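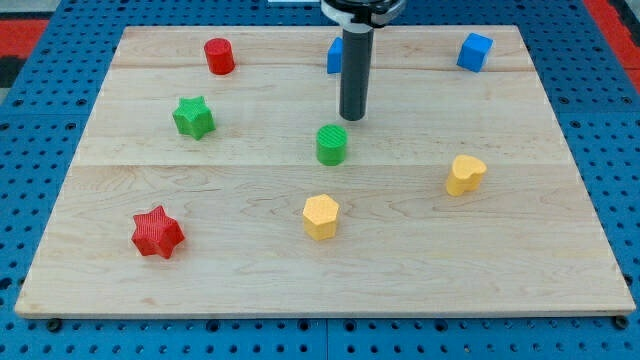

Drommont Block Kit: recorded runs and notes

This folder holds the runs we recorded while reviewing the Drommont block kit for tabletop pick and push tasks. The kit is sold as a set of plastic blocks in plain colors, with a wooden board and a task sheet. We bought ours at list price from Gimalden.

Contents

runs/ — 1000 short episodes, one folder each
tasks.txt — the instruction given for each episode
splits/ — train and held-out lists
notes/ — operator notes, mostly from Maribeth Espiritu

Tasks

Instructions name a block by color and shape, such as "push the green cylinder to the red star" or "move the yellow heart next to the hexagon." Both cubes are blue, so cube tasks also say left or right, as seen from the camera. Episodes stop at 15 seconds whether or not the task is done. Check the success field before training on them.

Setup

1. Bolt down the work surface and lay the board flat on it.
2. Scatter the blocks by hand. Leave open wood between them.
3. Lower the finger until the tip clears the board by 5 mm, then run the zero script.
4. Repeat step 3 after every restart.

Known problems

The star shapes turn when pushed on a point. Wulleo, the tracker we used, loses their heading when this happens — positions are still good. Blocks behind the finger are often partly hidden at the start of an episode.

Version 2 fixes the swapped left/right labels that Lise Hawthorne found. Delete version 1 if you have it.

Contact

Dwight Nguyen for the data, Rosaire Sawatzky for the kit review. We answer mail on Wednesday.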